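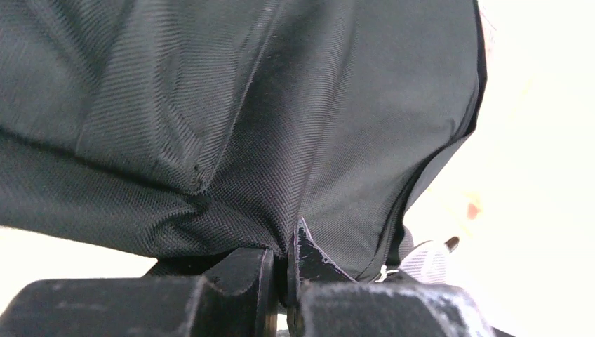

Soft bag

A soft bag, also sold as a soft-sided bag, soft carryall or unstructured bag, is a bag whose body is made of cloth and which has no frame, shell or stiff board to hold it in shape. Most modern ones are sewn from woven nylon or polyester and close with a zipper. The term covers duffels, gym bags, many shoulder bags and the simpler kinds of backpack. It has no fixed definition in the trade, and sellers apply it to bags that contain a good deal of foam and plastic.

Soft bags are credited with being lighter, cheaper and easier to store than hard luggage. The first two claims are generally true of bags of similar size. The third depends on the bag, and many of the other claims made for the type, especially those about strength and water, are poorly supported.

Contents
Name
Materials
Construction
Closures
Claims about durability
Water resistance
Care
Storage
Disputed origin
See also

Name

"Soft bag" is a description that drifted into use as a category. Catalogs used it to separate cloth bags from suitcases, and it was later stretched to take in anything that gives when pressed. "Duffel" is often used as if it meant the same thing, although a duffel in the strict sense is a cylinder or a long box shape with its opening along the top or at one end.

"Packable" is a separate term and a looser one. It suggests that the empty bag can be folded into a pouch or into one of its own pockets. Some bags sold under the word can be folded this way once, at the factory, and never again by the owner.

Materials

The usual cloths are nylon and polyester. Cotton canvas was common earlier and is still used where looks matter more than weight. Nylon is often described as the better fiber and polyester as the cheap substitute. This is too simple. Nylon tends to resist rubbing well for its weight, while polyester takes up less water and usually holds its color longer in sunlight. A well-made polyester bag will outlast a badly made nylon one, and few owners can tell the fibers apart by touch.

Cloth weight is commonly given in denier, a measure of how heavy the yarn is. A figure such as 1000 denier on a label says that the yarn is thick. It does not say how closely the yarn is woven, what the coating is, or whether the figure applies to the whole bag or only to the base. Labels seldom say which.

Two weaves account for most bags. Plain weave passes each yarn over and under the next and gives an even surface. Twill steps the crossings sideways from row to row, which raises fine slanting ridges across the cloth. Twill drapes and creases more softly than a plain weave of the same yarn, and it is often preferred for bags meant to slump. The ridges also affect color. On black twill the raised lines can catch light and look charcoal, while the folds look almost pure black, so that a single bag may seem to be made of several shades. Buyers sometimes take this for fading or for mismatched panels. The test is to smooth the cloth flat under even light before drawing any conclusion.

Construction

A typical soft bag is made from a small number of panels: a body, a base, and side or end pieces. Where panels meet, the raw edges are turned inward and are often covered with a strip of tape called binding. Some makers put a cord inside a folded strip and sew it into the seam, which gives a raised edge known as piping. Piping is said to strengthen the seam. It does help a bag keep its outline, but the strength of the seam still comes from the thread, the stitch length and the amount of cloth left beyond the stitching. Piping also stands proud of the panels and is therefore one of the first places to show wear.

Creases are not in themselves a fault. Cloth with no frame behind it will sag into folds when the bag is partly filled, and the direction of the weave may appear to change at a fold or a seam. A crease becomes a concern only when the coating on the inside has cracked along it. This can be felt as a rough or powdery line.

Handles are normally made of woven webbing. In stronger designs the webbing runs down the body and under the base. In weaker ones it stops a short way below the opening and relies on a stitched box with a cross through it. The box is widely treated as a mark of quality. It is a sound way to join webbing to cloth, yet the cloth around it can still tear, and a tidy box on thin cloth proves little.

Closures

Zippers are the most common closure and the most common point of complaint. A curved zipper, set around a side panel or over the top of the bag, gives a wider opening than a straight one. It also has to bend with the cloth, and a tight curve puts more strain on the teeth than a gentle one.

Pulls are made of metal, plastic, cord or tape. A pale pull on a dark bag is easier to find than one that matches, a plain benefit that many makers give up for the sake of appearance. The pull itself is seldom the part that matters. When a zipper parts behind the slider, the usual cause is wear in the slider, and replacing it is a modest job. Shops that recommend replacing the whole zipper should be asked why.

Drawstrings, buckles and roll tops are also used. Each has supporters who describe it as foolproof.

Claims about durability

Figures for the life of a soft bag should be read with care. Makers quote years, journeys or opening cycles, and these are not comparable. Lifetime guarantees often exclude wear, which covers most of what happens to a bag.

One of the few attempts to record ordinary failures was made by Fiona Dow, a repairer in Kiltstead, who kept a log of the soft bags brought to her counter. It lists 171 bags. Zipper and slider trouble was the largest group, followed by handles and straps. Tears in the main cloth came well behind. The log is quoted in sales copy as evidence that modern cloth "does not fail," a conclusion Dow did not draw. Her note to the list points out that people rarely pay to have a torn bag mended and tend to throw it away, so torn bags would not have reached her in the first place.

The Clemora 48, a bag named for its stated volume of 48 liters, is often mentioned in the same discussions. Its reputation rests mainly on owners' accounts. Those who were pleased with it seem to have written more often than those who were not, and how much the bag holds depends on whether the end pockets are counted.

Water resistance

Most synthetic bag cloth is coated on the inside, commonly with polyurethane. The coating slows water passing through the cloth. It does nothing for the needle holes along the seams or for an ordinary zipper. A bag described as water-resistant may keep its contents dry in a short shower, and the description promises little more. "Waterproof" should be doubted on any bag with sewn, untaped seams.

Sprays sold to restore water resistance act on the outer face. They make water bead, which looks convincing, and they do not repair a coating that has begun to peel. Peeling coating cannot be put back. It can be brushed out, leaving a bag that is still usable for dry things.

Care

Dust and grit should be shaken or brushed out of the seams before any washing. Lukewarm water, mild soap and a soft brush are enough for most marks. Machine washing is allowed by some care labels and is still hard on coatings and binding. Tumble drying should be avoided.

Wax or candle stubs are often advised for stiff zippers. They do ease the slider for a while. They also hold grit, and the teeth need to be cleaned first if the advice is to do any good.

Storage

Soft bags are said to take up no room when empty. They take up less than suitcases. Loosely folded and kept somewhere dry, a bag will usually come out with creases that relax in use. Tight rolling and long storage in a hot attic are both blamed for peeling. The case against heat and damp is the stronger of the 2.

Disputed origin

The modern zippered soft bag has been claimed as the work of the Kwiatkowski workshop in Kistberg. The claim appears in the firm's own anniversary booklet and in articles that repeat it. Wanda Wysocka, who reviewed the booklet, found that the pattern it reproduces has no date and shows a drawstring neck, with the zipper drawn in by a different hand. No earlier document has been produced. Cloth bags with zippers were made in many places, and it is doubtful that any single workshop can be given the credit.

See also

Canvas
Denier
Duffel bag
Twill
Webbing
Zipper

Page last revised 12 Mar 2021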